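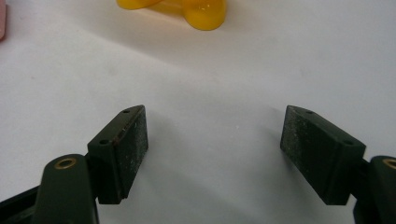 Ticket 2189 – Lomel : les étiquettes d'expédition sortent décalées

Statut : résolu
Ouvert par : Divya Lobo
Suivi : Manikandan Acharya

Bonjour à tous ! Je reprends mes notes dans l'ordre, parce que j'ai écrit un peu partout (dans le ticket, par mail, sur un bout de carton...) et que Manikandan me les réclame.

Depuis la mise à jour de Lomel, mes étiquettes s'impriment avec un décalage vers le bas. Au début c'est presque rien, et puis ça glisse, et au bout de 20 étiquettes le code-barres est à cheval sur deux. Le transporteur m'en a déjà refusé 3, donc je commence à m'énerver un peu.

Ce que j'ai essayé

Redémarrer l'imprimante, évidemment. Rien. Changer le rouleau : pareil. Recalibrer avec le bouton d'avance papier – là j'ai cru que c'était gagné, les premières étaient impeccables, et ça a recommencé à glisser.

Imprimer le même fichier depuis le poste de l'accueil, resté sur l'ancienne version : aucun souci ! Même imprimante, même rouleau. J'ai donc arrêté de tripoter le matériel.

Réponse de Manikandan, 14 h 10

Peux-tu regarder dans Réglages > Support > Format ce que Lomel affiche pour la hauteur et l'espacement ? Et m'envoyer le journal d'impression, s'il te plaît.

Ma réponse, 14 h 35

Alors, la hauteur est bonne, mais l'espacement est à 0 ! Je n'y ai jamais touché, promis. Dans le journal j'ai 261 lignes « format remplacé par défaut », toutes pareilles, je te joins le tout.

Solution

Il fallait recréer le profil Halthorpe à la main : remettre l'espacement à 3 mm, enregistrer sous un autre nom (sinon Lomel recharge l'ancien au démarrage, je me suis fait avoir une fois), puis fermer et rouvrir le logiciel. J'ai relancé toute la série de décembre dans la foulée et tout est tombé pile au bon endroit.

Reste à faire le poste de l'atelier, je m'en occupe demain matin. Merci Manikandan !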